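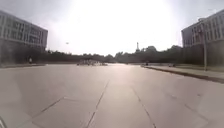

Jointed plain concrete pavement is a rigid pavement built from unreinforced slabs, with joints placed at planned intervals to control where the concrete cracks. It is used for aprons, depots, storage yards and heavily loaded roads. As fresh concrete hardens it shrinks, and the base beneath resists that movement, which puts the slab in tension. Joints divide the surface into large rectangular slabs and appear as thin, dark lines against the pale grey concrete. Their spacing depends chiefly on slab thickness and on the stiffness of the base.

Joint types

Contraction joints are sawn to part of the slab depth, and the crack then forms below the cut. Construction joints mark the end of a pour. Isolation joints pass through the full depth and separate the slab from drains, columns and buildings — places where the two sides must move independently.

Load transfer

Loads cross a joint by aggregate interlock or through smooth steel dowels. At the Wollum freight yard, 576 dowels were fitted in the first phase, under the engineer Iida Huttunen. A later survey by Lindsay Lowther covered 115 joints and found that 78 needed new sealant. The slabs themselves were kept.

Defects

Common defects are spalling at joint edges, corner breaks, faulting and pumping. Pumping occurs when traffic forces water and fine material out from under the slab — usually where drainage is poor.

See also: Joint sealant; Subbase; Slab curling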